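Teltby Code

The Teltby Code is a voluntary code of practice for recording household handling tasks with hand-held grippers. It sets out how a home is prepared, how objects are chosen and laid out, and how each recording is checked before it is used to train a robot arm. The code takes its name from the Teltby workshop, where the first draft was written in June by a working group led by Fongchan Ruangrit. The current edition was released in November 2020.

Background

Before the code, groups recording in private homes each kept their own rules. Some cleared a room completely, while others left it as the household had it. Recordings made at Henriques and at Bemar could not easily be combined, as the two used different starting positions and labelled a failed grasp in different ways. The working group compared 239 recordings from both and found that most disagreements concerned the first and last moments of a task.

Scope

The code has 56 clauses. It covers tidying, packing, sorting and the folding of cloth. Cooking, work on ladders and any task involving medicines or blades are excluded. It applies to one or two grippers used by hand and does not cover powered arms – these are dealt with in a separate Zeltel guide.

Household setting

Clause 12 states that a room should be recorded in its ordinary condition. Furniture is not moved, and belongings away from the work area stay where they are unless they carry personal details such as an address or a photograph. Beds, sofas and rugs are accepted as work surfaces. A soft surface need not be smoothed, and creases in a blanket are not treated as a fault.
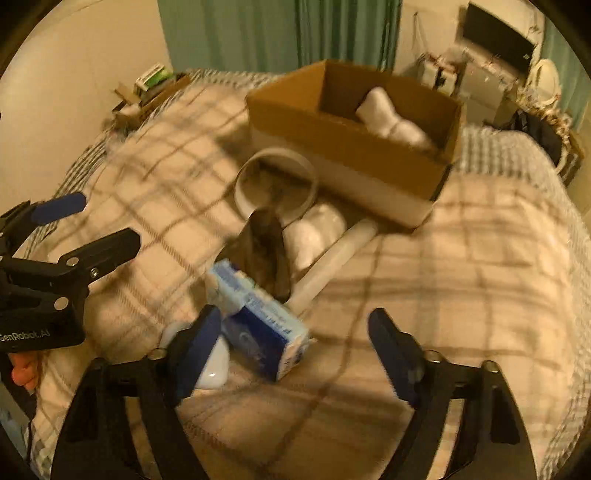

Where a container is used, it must be open and within reach of both hands before recording begins. Objects should differ in shape, stiffness and finish. Glossy and see-through items are encouraged, though the code advises against using only these in a single session. Packaging may keep its printed labels.

Gripper handling

The fingertips must be open and empty at the start of each task. The operator checks the pads for wear and wipes them between homes. Pivots and screws are inspected at the start of the day, and a gripper with a loose linkage is withdrawn. When two grippers are used, neither may pass an object across the other camera at close range.

A task is limited to 300 seconds. Operators take a break after 19 tasks, or sooner if the wrist becomes sore. A dropped object is left where it falls until the operator can pick it up with the gripper. Using a bare hand ends the recording.

Consent and review

Every adult living in the home must sign a consent form, and may withdraw before the recordings are released. A reviewer who was not present watches each recording in full and marks it as accepted, repaired or rejected. Rejected recordings are kept apart from the main set – the code does not require them to be deleted.

Adoption

Bemar adopted the full code. Henriques follows it except for the time limit, which it considers too short for folding work.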